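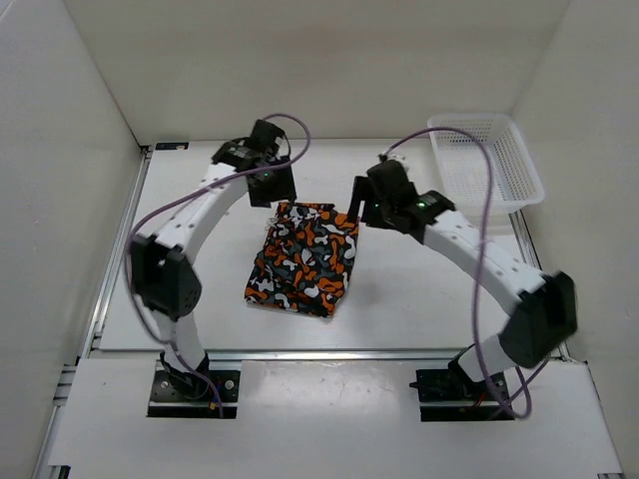 The army surplus shop at the bottom of Drevitz Street had been closing down for as long as I had known it, and in September it closed. I went in on the last afternoon for a torch and came out with 72 pieces of camouflage cloth in a tea chest, because the man behind the counter would only sell the torch as part of a lot.

The torch didn't work. The cloth was fine.

My wife looked into the chest and asked what it was for. I said it was for hiding. She said she could see it perfectly well, and would I move it out of the hall.

I should explain about the hall. We lived then in the upper half of a house in Clonadano, a town which had been built on a slope by people who seemed to expect the slope to go away. Anything round ended up against the front door. Anything square stayed where you put it and collected post. The chest was square, so by the end of the week it had a gas bill on it, two catalogues and a hat.

"Fold them," said my wife. "Fold them properly and they'll go in the airing cupboard."

I had never folded anything properly in my life. I came from a family that rolled. My mother rolled towels, my father rolled his shirts and then wore them with the look of a man who has slept in a hedge, and my grandmother, who was the strict one, rolled tablecloths round a broom handle and stood them in the corner like visitors. My wife's people folded. They folded paper bags. There had been some feeling about it at the wedding.

So I took the first piece out, spread it on the bed and considered it. The trouble with camouflage is that it is designed by experts to stop you finding the edge of it. I would take what I believed to be a corner, walk it across to what I believed to be another corner, and find I was holding the middle. Orange slid into grey and grey went off behind something darker. I turned it over and it was the same on the back, only fainter, as though it was hiding from the front.

After an hour I had a shape. It had five sides.

"Is that it done?" said my wife from the door.

I said it was resting.

She came in and picked it up, gave it one shake, and brought her hands together twice. Then she laid it on the bed and smoothed it flat. It was square. It had corners you could have cut cheese with. She did this without looking at it, while telling me that the people downstairs had got a piano.

"Do that again," I said.

"You've got another 71 to watch," she said, and sat down on the end of the bed to watch me instead.

I have read since that there is a right way, and that it is taught. There is a booklet, *The Siltalar Method of Household Folding*, which I found in a charity shop with 111 pages and a coffee ring on the cover. It says the beginner must first make friends with the cloth. I can only say that I tried. I was civil to it. I bought it a lavender bag. The booklet goes on to say that every fold should be decided before it is begun, and it gives a diagram of a handkerchief with arrows coming off it in all directions, like a weather map of somewhere you wouldn't go on holiday. There is a chapter on fitted sheets which I am fairly sure was written by somebody in tears.

But I got better. By the tenth piece I could do a rectangle, provided nobody spoke. By the thirtieth I had found that if you leave a thing half folded, go and make tea, and come back with a fresh mind, it has slid off the bed. I started using the kitchen table, which was flat except for the slope. I put a saucer on each corner. My wife pointed out that I was laying a place for the cloth, and I said at least it would be the first guest we'd had who didn't mention the stairs.

Somewhere in the forties I began to enjoy myself. There is a small pleasure in the moment when one edge comes down level with the other and stays there — it makes hardly any noise, but you hear it. I started doing the tea towels as well. I did the pillowcases. I did a newspaper. One evening I folded my wife's coat while she was looking for it, and we were late for her sister's.

"I preferred it when you couldn't," she said on the bus.

The last piece went into the airing cupboard at 2 in the morning. I stood and looked at the pile. I had built it carefully, with every folded edge facing outwards as the booklet advises, and it filled the two lower shelves from side to side. It was beautiful. In the dim light from the landing, against the brown paint and the old green lagging on the tank, you could hardly tell there was anything in there at all.

Which is how we came to lose it.

I don't say it was stolen. I think it's still there. We looked for it in the spring, when the people downstairs wanted something to put over the piano, and my wife opened the cupboard and said, "Where have you put them?" I said they were in front of her. She put her arm in up to the shoulder and brought out a hot-water bottle and a single glove. I had a go and got the lavender bag.

We bought the people downstairs a blanket, from Lau's on the corner. It was bright orange. I folded it for them before we took it down, into a very neat square, and the man thanked me and shook it out over the lid, and the whole evening's work was gone in a second and a half.

The chest is still in the hall. It has the gas bill on it, and the hat, and I've started keeping the torch in there too.

Reading time: 5 minutes

More stories
The Aunt Who Kept Lifts
A Short History of Our Gate
Soup at Number 81
What the Piano Said
The Wrong Umbrella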